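Paying monthly for things you already own

10/10/21

My mother bought a sewing machine when she got married and it was still going when she died. She paid for it once. I thought of her last month when a letter came from Sivik, who made our boiler controls, telling me that the timer on our heating would become part of something called Prosora from the end of September. Prosora would cost me 20 pounds a year. The timer would do what it had always done.

I am told this is progress. Géza Juhász, who writes the Vendurance newsletter and is paid to be cheerful on the subject, calls it "a living relationship with the product". I don't want a living relationship with a timer. I want it to come on at six and go off at eight, and I want it to keep quiet in between.

The case for subscriptions goes like this. You pay less at the start, the maker has a reason to look after you, and everything stays up to date. Some of that is true of some things. A newspaper is new every morning, so it makes sense to pay for it as it comes. A timer isn't new every morning. Nor is a car seat heater, a doorbell or a set of bathroom scales, and I have been offered a monthly plan on all of them.
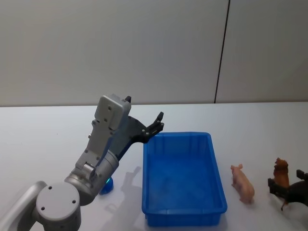
So who gains when a thing you own turns into a thing you rent? Mostly the seller, who gets paid again for work that was finished years ago.

I went through our own bank statements with a pencil, which I'd recommend to anyone with a strong stomach. We had 12 of these plans running. One was for a music service my son stopped using when he left home. Another was for Âu, a recipe app I had opened twice. Over the year they came to 800 pounds, and I could not have named more than half of them without the statements in front of me.

My neighbour Noémi Gál thinks I am making a fuss. She says nobody forces me to sign up, and that if I don't like it I can cancel. I tried. The Âu cancel button led to a page asking why, then to a page offering three months at half price, then to a telephone number. The man who answered was polite and wanted to know if I had considered a pause.

I will grant her that some people are better off paying in small bits. If the washing machine dies and there is no money in the house, a monthly plan is a washing machine. But that is credit, and we used to call it that – with a last payment written on the card.

What I'd like is a plain rule. If the thing worked on the day I bought it, it should go on working without another penny from me until it wears out. Charge me for repairs, by all means, and for new parts. I have written to Sivik saying so. Their reply thanked me for my feedback and gave me a case number, 2517, and a link to join Prosora.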